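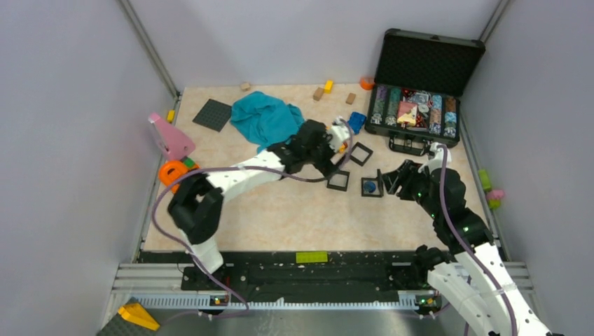

Figure 6.1. Two-arm cell with both grippers over the mat and the chip case open at the back.

Unit 6. Cable faults that look like something else

Reading before Tuesday: the fault log for cell Nedow, entries for May. Bring a printed copy of the joint numbering sheet.

6.1 The fault

During a cloth handling run the right arm stopped partway through a move. The controller reported a position error on the wrist joint and cut torque to that arm only. The left arm kept running its own program for 4 seconds before the operator, Oluf Thoroddsen, pressed the stop button. No one was hurt and no part was damaged. The arm was restarted, passed its self-test, and failed again the same afternoon in the same way.

The first entry in the log blames the wrist motor. The motor was replaced and the fault came back. The second entry blames the load. The cloth weighs 115 grams, well under the limit set for the gripper, so that entry can also be set aside.

6.2 What was found

Tahmineh Shojaei moved the arm by hand with the torque off and watched the error counter on the motor bus. The counter stayed at zero over most of the range. It climbed when the wrist was turned toward the center of the mat with the elbow low. In that position the cable is pulled tight at the wrist plug. One data wire was broken inside its jacket, close to the plug, and made contact only when the cable was slack.

The self-test runs with the arm folded, where the cable is slack. It could not have found the fault.

Each lost message was retried. After enough retries the controller was working from an old joint angle. It compared this with the commanded angle and reported a position error. The message on the operator's screen was correct as far as it went, but it named the result and left out the cause. The bus counter held 2409 errors at the time of the second stop. It is stored on a service page that operators do not normally open.

6.3 Cable routing

On these arms the cable runs outside the shells. This makes replacement simple and inspection easy, but the cable bends with every move. Points to check:

Slack at the wrist with the arm at full reach, and again with the wrist at both end stops.
Contact between the loop and the gripper housing.
Contact between the loop and the other arm when both work at the center.
Strain relief at the plug. The plug must not carry the pull of the cable.

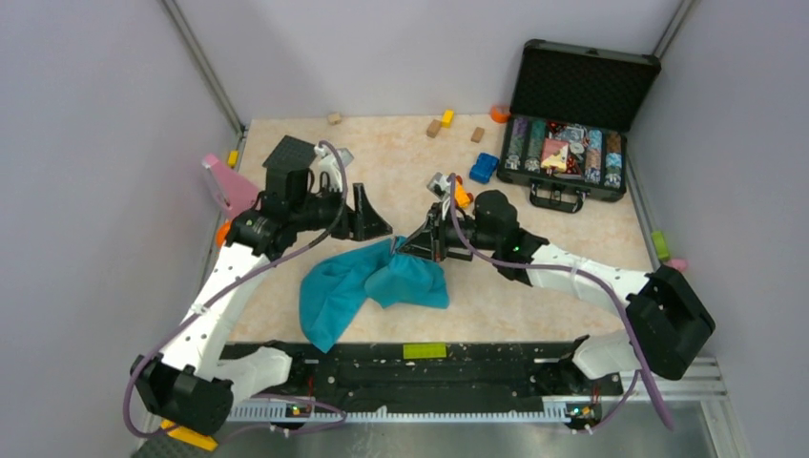 Figure 6.2. Cloth held by the right gripper. Note the purple cable arching over the left gripper.

A loop that is too large is also a fault. It can catch on objects on the mat or on the second arm, and a caught cable may pull out under load. Set the slack at the worst pose and leave no extra.

An indicator light on a motor should not be used as proof that the data line is good. In this design the light shows power. The motor can be lit while its messages are being lost.

6.4 The second failure

The cable was the smaller problem. The two arms share a work area, and each program assumes that the other arm is moving as planned. When one arm loses torque it may sag into the path of the other. The stop logic was written per arm and had no link between the two.

The corrected logic stops both arms if either reports any fault. The time limit from fault to stop is 200 milliseconds, measured at the joints and not at the controller output. The error counter now raises a warning on the main screen well before a stop is needed.

6.5 Problems

1. Write a self-test pose list that would have exposed the broken wire. State the slack condition at each pose.

2. The right arm loses torque while gripping a cloth that the left arm is about to grasp. Give the order of events under the old logic and under the new.

3. Holding torque is kept on the healthy arm after a joint stop. Give one case where this is the safer choice and one where it is not.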